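Researcher, Munitions Claims Desk (fixed term, 12 months)
Montoya Monitor, Furkcombe office or remote
Posted August 2026

When a defense ministry announces that an air strike hit a weapons depot and killed only fighters, most news outlets print it. Sometimes the ministry is right. We'd like to know how often, and we don't think the answer should come from the ministry.

Montoya Monitor keeps a public record of official statements about air-dropped and artillery weapons: what was said to have been used, what it was said to have hit, and what could later be shown. The record holds 2902 entries. In 400 of them the first official account was changed within a month, usually late on a Friday and usually without a note. We are looking for one more person to work on it.

The work

You will read briefings, procurement papers and local press, and compare them with satellite pictures we buy and with photographs of fragments sent in by people on the ground. You will write short entries saying what is known and what isn't. Many of them will say "not established." If that phrase bothers you, this will be a long year.

You will also answer emails from press officers who would like an entry removed. Be polite. We don't remove entries, but we do correct them, and if the press officer is right you will say so in public under your own name.

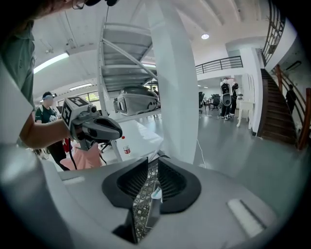
We are not a campaign group. Applicants who already know which side is lying in every war tend to struggle with us, and so do former officers who can't believe that their old service would shade a number. We have hired both kinds and would do so again, with more questions at the interview.

What we need from you

Good written English and at least one other language you can read without software. Arabic, Dari, Pashto or Ukrainian would be most useful right now. You should be able to tell a guidance fin from a piece of roof gutter, or be willing to learn from our reference collection, which starts with an 1860 artillery manual and gets more useful after that. A degree in war studies is fine. We haven't noticed that it helps much.

Please don't describe yourself as an "OSINT ninja."

Pay and terms

Pay band 29 on the Starkerau scale, full time. Some of the material is graphic. We pay for counseling and you choose the counselor. Funding beyond the first year is hoped for, and you should treat that word with the suspicion it deserves.

To apply

Send a resume and one page on an official military claim you once believed and later stopped believing, or the other way around. Tell us what changed your mind. No cover letter. Send it to Jolán Szilágyi through the jobs form on our site. Questions about the work itself can go to Joni Toivonen, who runs the desk and answers slowly.

Short-listed applicants will do a paid half-day test using the Mamura archive. The job starts in November.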